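3.2 What people did with the diaries

I went into this part of the study expecting trouble. Asking people to write down every cup of tea, every nap and every bad night for weeks on end is a big favour, and I've given up on enough diaries of my own to know how it goes. We sent out 100 of them in March, split between Basent and Gostum, and the ones that came back gave us 1373 usable entries. I'd have been happy with half that.

The Gostum group wrote more, and they wrote later at night. Some entries were a single word ("rubbish" came up a lot), while others ran on for two pages and took in the neighbour's dog, the price of heating and a long dream about trains. I coded all of it with the Clarker scheme, which has 10 headings for sleep complaints – a bit clumsy for dreams about trains, but it coped. Entries that fitted two headings were counted under both.

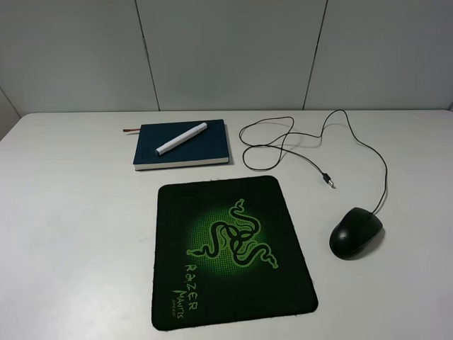
Figure 2. A closed hardcover notebook.

Did writing about a bad night make the next one worse? Mostly it made no difference that we could find, although people who wrote in bed took longer to drop off than those who wrote at the kitchen table.

I'd be careful with that last result. People who can't sleep may well reach for a pen in bed, so the writing could be a sign of the trouble and have nothing to do with causing it. The Ziółkowski questionnaire, which everyone filled in at the start, does ask where people spend their last hour of the evening, and I come back to those replies in 3.3. The coding was closed on 19/12/2021, and diaries that turned up after that are left out of the tables.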